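Flarkley's "hangout room" opens with a marble-look table and plenty left to prove

20 February 2024

The second-floor common room at Flarkley is open again after a refit that took most of the winter, and tenants have been told to expect great things from it. The building's management company, Radebe, calls the space a "social engine" in its notice to tenants. What people have found behind the door is an oval table, a plant and somewhere to get a glass of water.

That may be unfair to the windows, which are big and were always the best part of the room. They were there before the refit too. The old notice board is gone, along with the two sagging couches and the shelf of paperbacks that had been growing since the building opened. Radebe says the couches failed a fire inspection. It did not say what happened to the books.

The refit was paid for through the monthly amenities charge, which went up by $10 per unit in September. There are 239 units in Flarkley, and anyone with a phone can do the multiplication. Radebe declined to say how much of that money went into the common room and how much went to the lobby doors, the bike cage and the new key system, all of which were listed under the same heading in the letter that went out at the time.

"We see this as a flexible space for working, meeting and recharging," said Anoma Chowdhury, who manages the building for Radebe. Asked what made it more flexible than the old room, she pointed to the table, which she said was chosen with no corners so that people could gather on any side of it. She also said the water station had been the top request in a tenant survey.

The survey is worth a second look. It went out by email and 63 people answered it. The question about the common room offered five choices, and none of them was "leave it alone." Water came first, phone charging second, a bigger table third. Couches were not on the list, so no one could ask for them back.

As for the charging, there is none at the table yet. Radebe says outlets are part of a second phase and would not give a date. Until then, anyone hoping to spend an afternoon on a laptop will have to bring a full battery.

The table does look expensive. It has a glossy white top with thin gray and black veins in a marble pattern, and Radebe would not say whether it is stone or something printed to look like stone. The supplier, Vindureck, makes both kinds, according to the management office. A small potted plant has been put out on it, and the dispenser stands over by the windows. 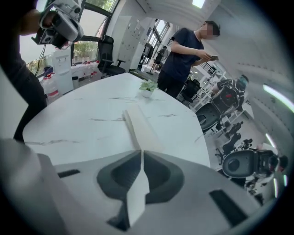

Eleni Radonjić was less bothered by the table than by the water, saying she had voted for a dispenser in the survey on the understanding that it would mean fewer plastic bottles in the building, and she would like to know why there are still bottles sitting next to it. Her other complaint was that the room used to have a door you could close quietly and now has one that bangs.

Chowdhury said the bottles are for meetings and that the dispenser is meant for everyday use. She said the door would be looked at.

There is also the matter of who gets to use the place. Under the old rules the room was first come, first served. Under the new ones it can be booked in two-hour blocks through Flastent, the app that tenants already use for packages and repair requests. Bookings are free for now. The terms that tenants must accept in the app say that "a reasonable fee may apply at a later date," and they set a cleaning deposit of $200 for any private event, held until the room has been checked.

Radebe says it has no plans to bring in a booking fee. It said the same thing about guest parking, which was free for a little over a year before the meters went in.

Supporters of the new room point out that the old one was dark, smelled of carpet and was hardly ever used after dinner. Those are fair points. A brighter room with a proper table may well bring people down in the evening, and the management office says early bookings are "very encouraging." It would not share the number.

A tenants' meeting on the amenities charge will be held in the room itself next month. It has been booked through the app for one two-hour block.

Comments (4)

thirdfloorlou
I had eleven books on that shelf. If anyone from the office is reading, I would like the one about lighthouses back.

M.K.
Nice table. You can't nap on a table.

Pravin
I like it, sorry. The old couches were disgusting and I am glad to have a clean place to sit down and eat lunch. Give it six months before you trash it.

unit holder since day one
Pravin, check your amenities charge in six months and then tell us how lunch was.

Recent items

Lobby doors at Flarkley stick again after cold snap
Guest parking meters: what the first year brought in
Flastent outage leaves packages locked up overnight
Bike cage waiting list closed to new names
Letters: bring back the notice board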